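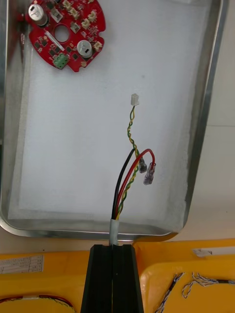 Chapter 2
From Pixels to Parts: Perception for Mixed Trays

Sections in this chapter
2.1 What the planner needs to know
2.2 Two views of one cell
2.3 Segmenting repeated parts
2.4 Parts that bend
2.5 The part table and its update rules
Exercises

Chapter 1 treated the pick as a problem in geometry. The pose of the part was given, the gripper was described by a simple model, and the planner returned a path or reported that none existed. This chapter removes the first of those assumptions. The pose now has to be estimated from camera data, and the estimate carries an error that the planner must be told about.

The running case is the Sarnness cell, which handles motor-driver hardware: round circuit boards, small wired components, and cable harnesses. Parts are moved between plastic bins and a steel tray. The control software is built on Skesumon, a message layer that passes timestamped records between processes. Perception runs in a separate process called Minhas, and motion planning in one called Dodo. The names matter only because they appear in the listings.

2.1 What the planner needs to know

Dodo asks three things of the perception process. It needs a class for each part, a pose in the table frame, and a region around the part that the fingers must stay out of until the final approach. A class label with no pose is of little use. A pose with no class can be used for collision checking, and Minhas reports such parts as "unknown solid" so that the arm will at least avoid them.

Every record also carries an age. With the arm at rest, a pose is treated as current for 700 ms. While the arm is moving the limit drops to 200 ms, after which Dodo requests a new one. Students often set both limits to the same value when they first build the pipeline. The result is an arm that either stops too often or reaches for a place the part has left.

Rigid parts are the easier case. A circuit board lying flat on a bin floor has three unknowns: two for position and one for rotation. Its height follows from the known depth of the bin. The outline of a round board fixes the position well but says almost nothing about rotation, so the estimator has to look at features inside the outline, such as the terminal block or the large capacitors.

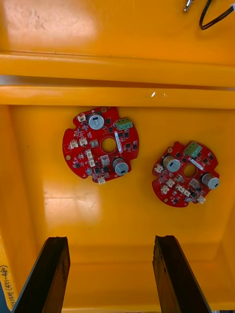 Figure 2.1 Wrist view of two boards of the same design in a bin. The green terminal block near the top of each board gives a usable cue for rotation. Note the glare on the bin floor below the left board.

Glare is a common source of false edges. A bright patch on smooth plastic can join with the rim of a board and pull the fitted circle off center. Minhas fits the circle first to color boundaries and uses brightness edges only to refine the result. Section 2.3 gives the fitting routine in full and reports its residuals over a test set of 1,446 images.

2.2 Two views of one cell

The wrist camera gives fine detail over a small area, and it moves with the gripper. The fixed camera covers the whole table at lower detail. Its main weakness is occlusion - the arm itself hides part of the work whenever it reaches in.
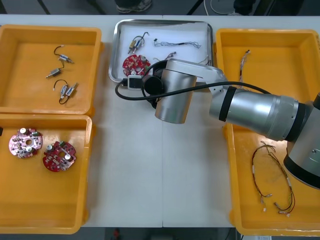
Figure 2.2 Fixed view of the table. The arm hides much of the middle of the right tray, and its cable crosses in front of a board in the steel tray.

A region hidden by the arm must not be read as empty. Minhas projects the arm model, including a widened band for the cable, into the fixed view and marks the covered pixels as "not observed." Parts last seen in that area stay in the part table with their age still counting up. They are removed only when the area is seen again and no matching part is found in 2 consecutive images.

The cable band deserves some care. The links of the arm follow from the joint angles, but a hanging cable does not. Its shape depends on the recent motion and on how it was clipped. The simplest remedy is a generous fixed margin, at the cost of more area marked as not observed. A second remedy is to segment the cable by color, which fails when dark wires lie in the same tray. Exercise 2.4 asks the reader to compare the two.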